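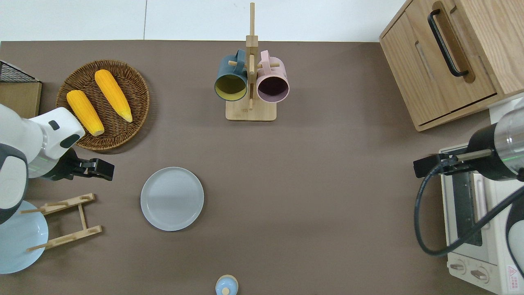 Kinsella Lane allotments – progress to end of March

Second report on the 4,000 pound grant. Sorry its a day over, site meeting ran long on Tuesday.

Paths. Main path done from the gate to the water trough. Side path half dug, stopped when we hit old brick. Su-chen Ho had a look and thinks it's the footing of a greenhouse, so we've gone round it. Adds two metres of edging, already bought, no extra cost to you.

Water. Biggest headache. Dirutex came to fit the standpipe and found the supply pipe is lead as far as the lane. Needs replacing before they can connect. Their quote is in the folder I sent Kwesi Aryee, along with one from Pavolach – Pavolach is cheaper but can't start for six weeks. Would like your view on which before we sign anything.

Plots. Eight new half plots marked out and pegged. Six let. The other 2 are at the bottom by the hedge, very wet after the winter, and I'd sooner not let them until the ditch is cleared. Waiting list has been written to.

Soil tests back from Larkov. Fine for growing food, a bit acid at the north end. Lime going on there once it drys out.

14 comments | 6 shares
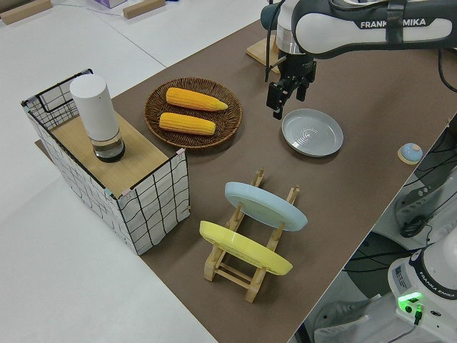 Will the standpipe delay push back the final report? It will if we go with Pavolach, by a month, and I'd ask for that in writing now so the last payment doesn't get stuck.

Spending. Under on edging, over on skip hire – the brick filled a whole extra skip. Overall still inside the budget. Receipts scanned apart from the timber one, chasing it.

Still to do: finish side path, ditch, noticeboard, gate lock (current one sticks, had to climb over last week). Open morning planned for when the water is on, no date yet.

Please send any questions to me and copy Su-chen in, she has the bank statments.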